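Stilberatung für Herren, Kursunterlagen zu Einheit 3: Geschenke aussuchen

Hallo zusammen, ich schreib euch die letzte Stunde noch mal auf, weil ich beim Thema Schuhe wieder viel zu lang geworden bin (ich kann nicht anders!). Unser Skript von Vasseur hat 272 Seiten, lest davon bitte nur Kapitel 4, der Rest kommt im Dezember dran.

Grundregel: Erst schauen, was jemand täglich anfasst, dann kaufen. Geldbörse, Gürtel, Schlüsseletui. Wer beim Portemonnaie seit Jahren dasselbe Modell trägt, will kein buntes. 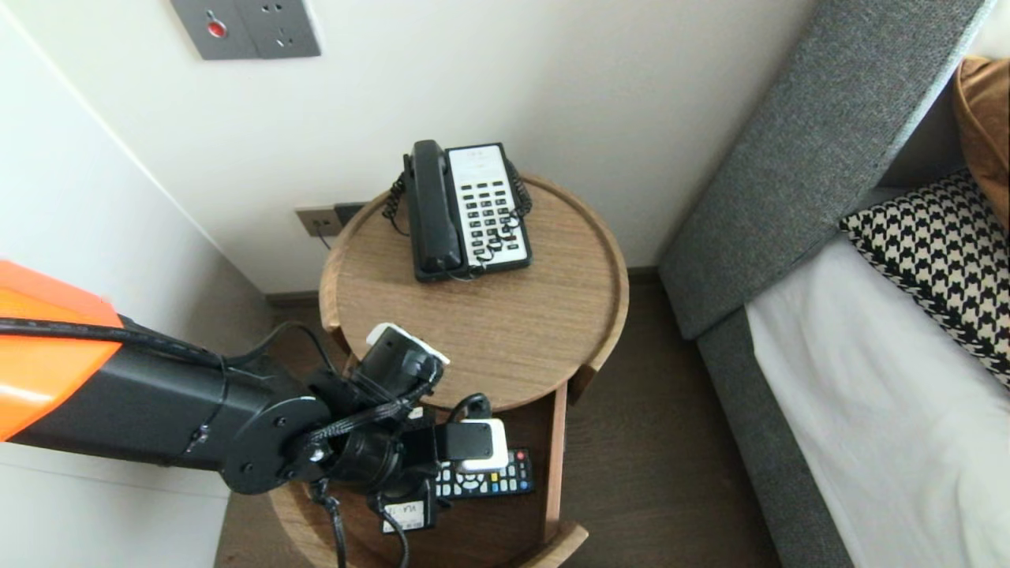 Nachttisch mit Tastentelefon, Ablage darunter

Zum Gürtel: Breite an der Hose messen, nie am alten Gürtel! Für Anzughosen nehme ich gern 3 cm, für Jeans darf es mehr sein. Yesenia Ochoa hatte in der Stunde gefragt, ob Gürtel und Schuhe exakt gleich braun sein müssen. Nein, aber beide warm oder beide kühl, das reicht mir völlig.

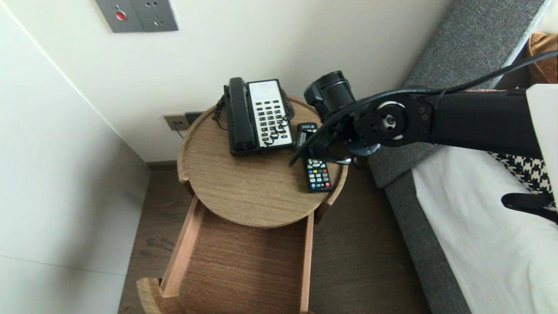 Uhren und Manschettenknöpfe sind heikel, da hängt viel am Geschmack, und ich frage vorher lieber die Partnerin oder den Bruder. Denkt auch daran, wo die Sachen abends landen. Eine leere, runde Schublade unter der Tischplatte wie hier ist prima, da passt ein kleines Lederetui hinein, und oben dürfen Telefon und Fernbedienungen liegen bleiben. Bei Bastar gibt es solche Etuis in 2 Größen, nehmt die kleine.

Düfte: bitte nur nachkaufen, was er schon benutzt. Alles andere ist Lotterie.

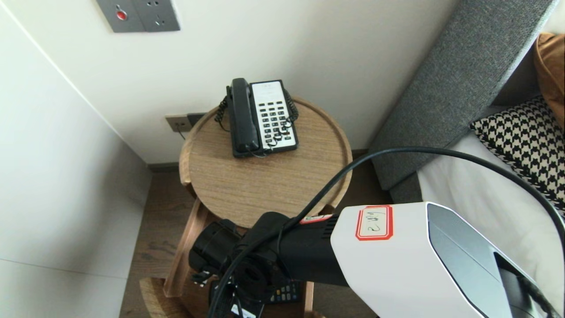 Beim Holz für Schuhspanner und Kleiderbügel scheiden sich die Geister, ich mag Zeder für Schuhe und Buche für Sakkos. Wer die Sachen offen stehen lässt, kann sich am Möbel orientieren: Zu heller Eichenmaserung wie bei diesem runden Tischchen sieht dunkel gebeizter Bügel für mich schnell streng aus, Naturholz wirkt ruhiger.

Aufgabe bis zum nächsten Mal: Geschenkliste für eine Person, die ihr gut kennt, mit Preisen von Zuronley oder einem Laden in Stustden.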